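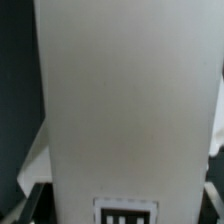
Food waste in the Flellton dining hall: what gets thrown out and why
Final report, Intro to Environmental Studies
Iona Morrison and Shona Guthrie

1. What we wanted to find out

How much food goes in the trash at lunch, what kind of food it is, and if smaller plates change anything. The first two parts went fine. The plate part got messy, see section 4.

We picked lunch only. Dinner is too spread out and neither of us could do evenings. Breakfast is mostly cereal and people eat it.

2. How we did it

13 lunches in January. We stood by the tray return from 11:30 to 1:30 with 3 bins – one for cooked food, one for salad and fruit, one for bread and dessert. Students scraped their own plates. Liquids went down the sink and were not weighed. Napkins were suposed to go in the regular trash, we pulled them out of the bins when we saw them.

Bins were weighed at 1:40 on the kitchen floor scale, empty weight subtracted. Shona read the scale, Iona wrote it down. Next lunch we switched.

Tray numbers came from the door count the kitchen already keeps. It counts people coming in and not trays going out, so anyone who ate a banana and left is still in there.

We also did a short survey, paper, one side. Four questions:
What did you leave on your plate?
Why?
Did you serve yourself or did staff serve you?
Would you go back for seconds if the line was shorter?

3. Results

Total trays over the whole study: 3,385. Total food weighed: 461 pounds. That works out to a little over two ounces a tray. Doesn't sound like much but it's only lunch, in one building.

Cooked food was the heaviest bin every time. Mostly rice and pasta, going by what we saw on top. Salad and fruit second. Bread and dessert was light, and on brownie day there was close to nothing in it.

Worst lunch was the baked fish. Best was tacos, where you build your own.

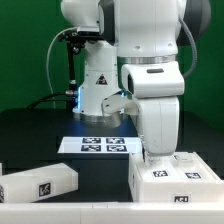
For the survey, the most common reason for leaving food was "took too much," then "didn't like it," then "had to get to class." A few people wrote more than that. One said the rice scoop is huge and you can't ask for half of it. We went and looked and yes, the scoop is very big. The kitchen manager told us it's the same one they use for mashed potatoes.

People who got served by staff left more than people who served themselves, according to what they told us. We did not weigh those separately. Should have.

4. The plate test

Plan was to swap the regular dinner plates for the smaller Bromel plates from the old faculty cafe, for the second half of the study. The kitchen said OK. Problem was there weren't enough small plates to last the full lunch rush, so after 12:15 or so the big ones came back out. So the "small plate" lunches are really half small plate.

Waste per tray was lower on those lunches. We can't say it was the plates, though. Tacos landed in that half and the fish landed in the first half. Menu matters more than anything else we looked at, and we didn't control for it at all. If we did it again we would wait for the menu cycle to repeat and compare the same meal on both plates.

5. Stuff that went wrong

Scale battery died on the fourth lunch, we waited with full bins until the kitchen found another one. Weights are probably still fine.

Somebody dumped a full soup in the salad bin. We left it in the total.

Survey was only handed to people who stopped, so people in a rush are missing, and those might be the ones who throw out the most. 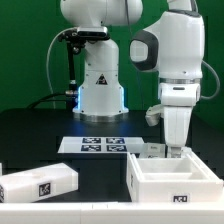
6. What we would recomend

Get a smaller scoop for rice. Cheap and easy, do it first.
Let people ask for a half portion and put up a sign saying so.
More build-your-own meals, at least once a week.
Start composting the salad and fruit bin. Cuadros, the hauler for the town, has a food scrap pickup and the loading dock has space for a cart. We emailed them about price, no answer by the time this was due.

We would not spend money on new plates yet, not from our data.

7. Who did what

Iona – survey, sections 1, 3 and 5, half the weighing. Shona – spreadsheet, sections 2, 4 and 6, other half of the weighing, talking to the kitchen. Raw numbers are in the spreadsheet turned in with this report, second tab. First tab is the old version, ignore it.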